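Skendance Manipulation Software Project
Progress report to the Bruvstead Fund, 12th January
Submitted by Zainab Ojo, project lead

Work under the second grant period has continued on the motion planner and on the wrist camera perception module. Both are now released to the project team under a single build.

Planner. The previous version replanned the full arm path whenever the target pose changed. Sajib Ranasinghe has replaced this with a local correction step that runs during the final approach and returns control to the main planner if the correction exceeds a set limit. The regression suite stands at 689 recorded approaches. Of these, 43 still end in a planner timeout, mostly where the target sits close to a vertical panel.

Perception. Close-range images remain the weakest input. When a gripper finger fills much of the view, the segmentation model tends to merge it with pale objects behind it. Aušra Sproģis has added a finger mask computed from the joint state, and blurred images are now given a lower weight in the pose estimate.

Tooling. The Sereck log viewer now plays back camera and joint data on one timeline. Two defects remain open, both in the export function.

Staffing and spending are in line with the approved plan. Habibur Dissanayake will take over release management from Anjana Uddin. The next period, ending in July, will address the timeouts near panels and the recalibration of the mask after a finger change.
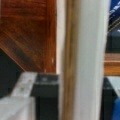
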